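Gradia Heat and Power: Keeping a Small Biomass Plant Supplied Through the Winter
Final report, Energy Systems project course
Kalliopi Stefanou and Valbona Nikolovski

Introduction

When we first sat down to choose a topic, both of us wanted to look at solar, and we spent a happy couple of weeks reading about it before our instructor gently asked whether we had thought about the wood chip plant at Pilton, which one of us had been riding past on the bus for years. We are so glad we took the hint! The plant, run by Gradia, burns chipped forest residue and sends hot water and a modest amount of electricity to the east side of town. Our question was a plain one: how does the fuel get there, and what happens when it comes late?

Background

The plant takes its chips from two suppliers. Umali, the larger one, trucks them in from its yard in the hills, and Vetbridge brings in sawmill leftovers from down the valley. In cold weather the boiler goes through 80 tons of chips a day, and the covered storage barn holds 2000 tons when it is filled right up to the doors. On paper that is 25 days of fuel, which sounded like plenty to us.

The trouble is that chips are never quite the same from one load to the next. Wet chips burn poorly and give less heat for their weight, so the operators blend them with drier ones from the sawmill, and that means the barn can look nicely full while the dry pile at the back is getting low. We had not thought about this at all before our first visit, and it changed most of our plan. 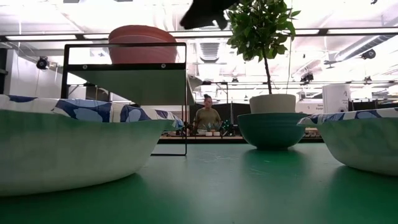
We therefore decided to track moisture as well as tonnage. The plant kindly let us copy the delivery log for January, and we went through it line by line over several long evenings (the handwriting of the night shift deserves a report of its own). For each delivery we wrote down the supplier, the weight, the time of arrival and the moisture reading taken at the scale. Then we built a spreadsheet that treats the barn as two piles, wet and dry, and works out what is left in each at the end of the day.

Results

Out of 96 deliveries in the log, 13 came in more than four hours late. Nearly all of the late ones were from the hill yard, where the access road gets icy and the trucks wait for the sander to go through. The sawmill loads were smaller but came on time, usually before 7 in the morning.

In our spreadsheet the wet pile never ran short. The dry pile was the weak spot, and in the third week it dropped low enough that one more missed sawmill load would have forced the operators to burn a wetter mix than they like. The shift lead told us this matched her memory of that week pretty well, and we were very pleased to hear it.

We also tried moving two of the hill deliveries from early morning to early afternoon, after the road is usually clear. That removed most of the late arrivals in the model, although we should say that we assumed the unloading crew would be free in the afternoon, and we did not get a chance to check this with them.

Limits and next steps

One month is a short record, and we only looked at a cold one. Moisture is read from a single scoop per truck, so a load with a wet bottom could easily slip by. If another team picks this up, we would suggest asking for the fall logs too, and spending a morning at the Vetbridge mill to see how the dry chips are stored before loading. Our spreadsheet and the typed-up log are in the course folder, with notes on the second tab.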